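Losside Lunch Club – FAQ
Quick answers. Read first, email second please.

What is it?
Cold lunches, made in the morning, picked up by you. Sandwiches mostly. Soup in winter if the big pot is free.

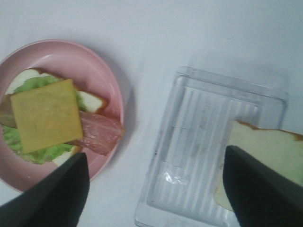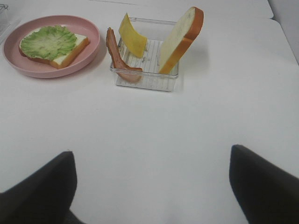
Losside Lunch Sheet, issue 13, page 3

How do I sign up?
Form at the front desk or the link in the Lunch Sheet. Name, floor, anything you can't eat. Takes a minute. Your first lunch is the day after we get the form, not same day.

What time do orders close?
9:30 am. Not 9:35. The bread order goes to Sampaio right then and we can't add to it.

Where do I pick up?
Ground floor of the Wovik building, side door, by the bike racks. 11:45 to 1:15. Anything left after that goes on the free shelf – first come, first served.

Can I change my sandwich?
Yes, before orders close. Bread, cheese, meat, greens, all swappable. Write it in the notes box. One change per line or it gets missed.

I'm vegetarian / vegan / gluten free.
Fine, fine, and mostly fine. Gluten free bread comes frozen and we need a day's notice. Same counter and same knives as everything else, so if you have celiac disease please don't order from us.

Nuts?
No nuts in the kitchen. Can't promise for what the bakery does at thier end.

How does paying work?
Lunch card. 58 dollars for a card, good for a month, top up at the desk. No cash at the side door, we have no change there.

What if I forget to cancel?
You get charged. Cancel before 9:30 and the credit goes back on your card, usually by the afternoon.

Can you do a meeting or party?
Up to 200 people with two weeks' notice. Trays, napkins, labels included. Drinks not. Use the Tevov form, not the regular one – they go to diffrent inboxes.

Are you open in August?
Closed the first half. Cards get extended, you don't need to ask.

My lunch was wrong.
Sorry! Keep the label and bring it back the same day if you can. We'll remake it or credit you, your pick.

Do I return the box?
Yes please. Rinsed. Gray bin inside the side door. Lids too, we're always short on lids.

Still stuck?
Ask at the desk before 10 or leave a note in the box. Replies next morning.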